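Is the Zolis ancestry upgrade worth 200 quid?
Posted in May by plomau_tester
Print | E-mail this thread

Zolis did my basic DNA test two years back and now they want another £200 to "refine" the regions. Same spit, same file, as far as I can tell. Has anyone paid it and got something different? 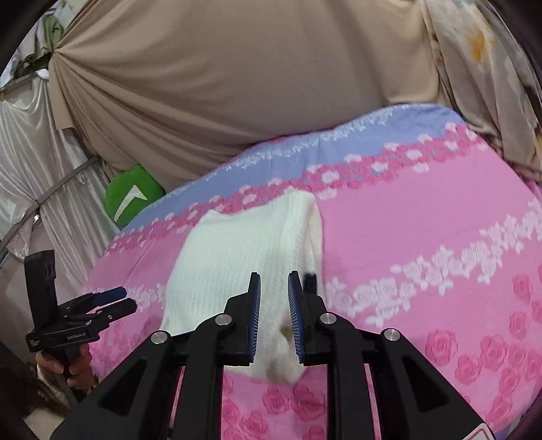

marshlark replied:
I paid. My 12% "Fesgate coast" went to 4% and a new region popped up that no one in my tree has ever set foot in. Their reference panel for that bit is 511 people. I wouldn't settle a pub bet on it.

oldgreycell:
511 isn't bad for a small area. Plomau had 803 for the whole country when I used them and people swore by it.

marshlark:
People swear by horoscopes. Who picked the 803, and how? Plomau never said.

oldgreycell:
Four grandparents born locally, same as everyone else does it. It's in their methods notes if you bother to look.

marshlark:
I did look. It says "typically" four. Typically!

tessel8:
Can you not download the raw data and put it through Gauthier? I did that for nothing and got over 1,000 matches, mostly very distant. The regions were as woolly as anyone's, but two second cousins were real and wrote back.

plomau_tester:
Didn't know Gauthier took Zolis files. Will try that first. Still want to know what the £200 buys, and support just sent me the sales page again.

oldgreycell:
Ask them which version of the panel you're on now. If it's the old one I'd say pay.

marshlark:
I'd say don't.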